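January, equipment notes – planning for the second half of the budget

Starting a new entry for this since the old spreadsheet comments are getting hard to follow. Oliwia Sowa wants one list from us by the end of the month, with replacement parts kept apart from new stations. Last year they went in together and we lost the spares when the total was trimmed.

Where things stand. The Palamarchuk quote covers one more two-arm station: frame, clamps, wrist cameras, cable set. It does not cover the tabletop, the computer or a monitor. Petier quotes the same without cameras and is lower, but adding cameras ourselves means brackets and a couple of days of fitting. I would go with Palamarchuk if they hold the price through spring. Asked them in writing, no answer yet.

Gripper fingers are the part we should buy more of. Mirjam Hendriks went through the parts log and found 126 finger swaps since we started keeping it. A few of those are the same pair going on and off for cleaning, so the real number is lower, but I would still plan on 3 spare pairs per station.

Cables: Braditik sells them by length and we have always ordered too short. Measure from the arm base down to the floor and along to the computer, then add slack for a full reach across the table. Write the length on the order this time.
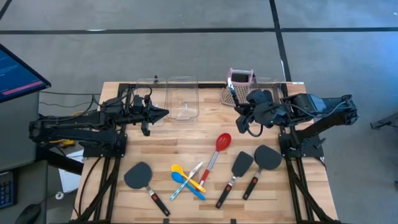
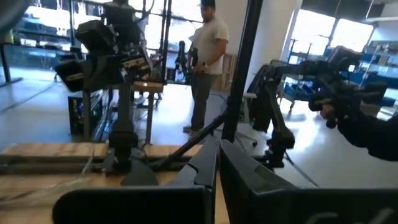

Utensil table with both arms, then the floor with the handheld gripper and an arm being guided by its handle.

Kitchen items are cheap but they need a line of their own. Right now they come out of general supplies and the person who happens to be at the store pays first. Spatulas, slotted spoons, measuring spoons, a grater, clear tubs. I put 310 for the year, which includes doubles of everything so that both stations can run the same set. Mirjam thinks we should buy all the doubles at once, as shops change their stock and a spatula with a different handle is a different object for our purposes. Agreed, moving that to the first order.

Handheld grippers: the question is whether 2 more of these would do us more good than another full station. They take up no floor space and need no frame. Against that, the recordings need more sorting afterward, and we are already behind on sorting. I have priced both and will let Oliwia decide. If it is handhelds, the Zodville kit comes with its own charger and case. Check if the case is extra.

Floor space. Another frame fits if the chairs move and there is still a clear path to the shelving. Tape the outline on the floor before ordering. Last time we went by the drawing and forgot that the arms reach out past the table.

Not in this request: new monitors, more storage bins, anything for the windows. Blinds should come from the building budget – I have asked.

To do:
Chase Palamarchuk on how long the price holds
Cable lengths to Braditik
Mirjam to send the list of kitchen doubles
Tape outline, then check with Oliwia before anything gets signed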